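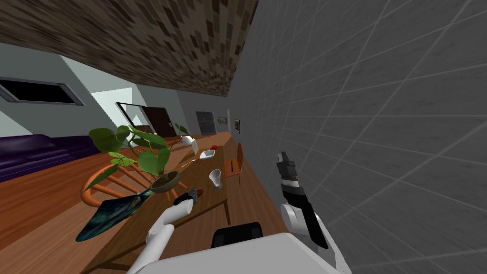 Stakport trial license: tilted horizon and slow episodes in the dining room task

I am evaluating the Stakport simulation kit on the April trial before we put in a purchase request. The task is the stock table clearing one, two arms, head view. In my renders the whole room leans hard to one side, so the tiled wall takes up the right half and the table runs off diagonally, even with the left gripper holding the small brown item just over the tabletop. Physics seems unaffected. I also get object states I don't understand: in another render from the same session the book is off the table and hanging in the air beside the left gripper. 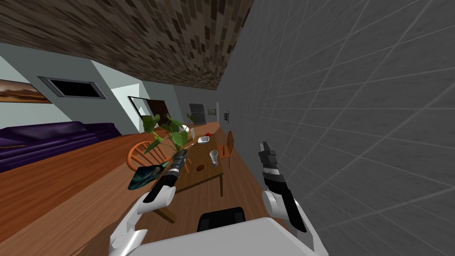 Teal book above the floor, left of the gripper tip.

Kit version 13, default scene, no edits to the robot file. Two questions. Is the lean a mounting error on my side or is it shipped like this? And is the book a contact problem or only a display problem? The sales contact at Van Beek sent me the general manual and nothing else.

Posted by ermont_lab

3 replies

Gaëtan Hervieu
Check the head roll before anything else. The scene loader applies the camera pose from the robot file and then applies the one from the task file on top of it. If both contain a roll value, they add. Open the task file, set the roll to zero, reload the scene completely (a reset keeps the old pose) and render once. If the ceiling comes out level, you had the double entry. If it still leans, the value is in the robot file and you should override it there.

The book is a separate matter. One render can't tell you whether it is gripped, falling or stuck. Log the contact pairs for the left gripper and the book, and the book's height at each step. With a constant height and no contacts, look for a leftover attachment constraint. On my install that log was 575 lines per episode, so write it to a file. If the contacts are there but the fingers look clear of the book, compare the collision mesh with the visual mesh. The collision mesh is coarser and can stick out past the cover.

stumholm
Same lean on ours, fixed by reinstalling. Didn't look into why.

Van Beek quoted us 501 for the single seat and support was extra, so ask about that before you sign.

ermont_lab
Roll was set in both files. Zeroed it in the task file and the room is level now. I still have to do the contact log. Episode time went from 202 seconds to the same 202 seconds, so the slowness is something else and I will open a new question for it.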